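Two nights in Vultdale

The harvest fair in Vultdale lasts two nights every April, and the town is full before the first drum is heard. There are 845 people on the books here. On the opening evening the line for rice cakes runs past the post office and down to the Isus bridge.

Amrit Fortin has cooked for the fair since her mother gave up the stall. She starts the lentils at four in the morning and sells until the pots are scraped – usually well before the dancing.
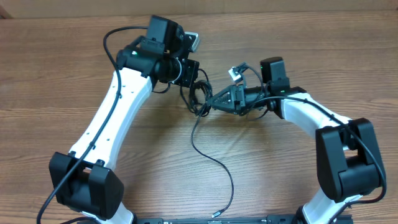 Two arms on a wooden tabletop, their ends meeting near the center.

The lamp walk comes on the second night. Families from Kurico bring paper lamps over the hill, and last time the count at the river was 752. Three faiths share the route, each with its own songs, and the order is drawn from a hat.

"We used to argue about who went first," Fortin says. "My uncle didn't speak to the Tan Street people for a year."

Stall places for next spring are already taken.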